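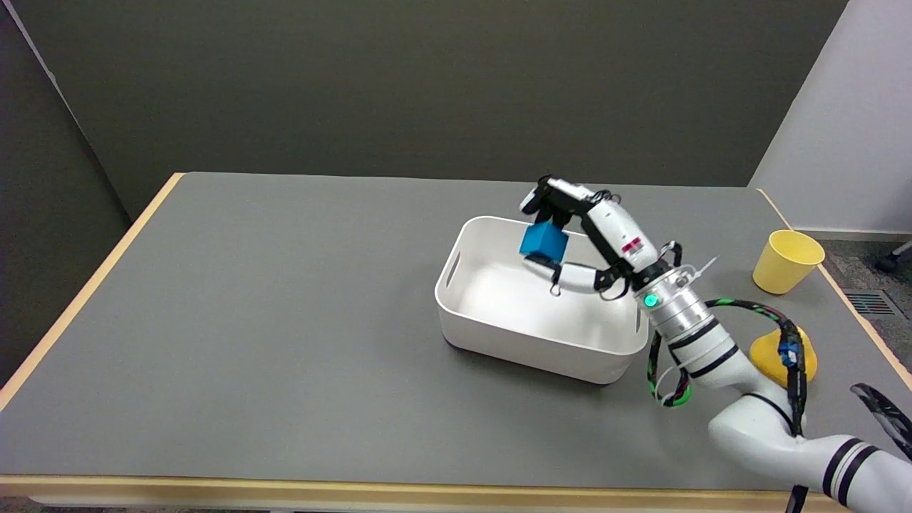

4. Dónde colocar el sensor de humedad
Antes de encender su sensor Siltholm, dedique un ratito a buscarle un buen sitio, que luego se agradece muchísimo. Le va bien una superficie lisa y estable, como una mesa gris mate con canto de madera clara, y las piezas pequeñas estarán más recogidas en un cajón de plástico blanco.

1. Retire la lengüeta de la pila.
2. Mantenga pulsado el botón hasta oír dos pitidos – no tenga prisa, a veces tarda un poquito.
3. Introduzca el código 207 en la pantalla.

Nota: si la lectura pasa de 62 %, ventile la habitación y vuelva a medir.

Precaución: no lo moje ni lo limpie con alcohol.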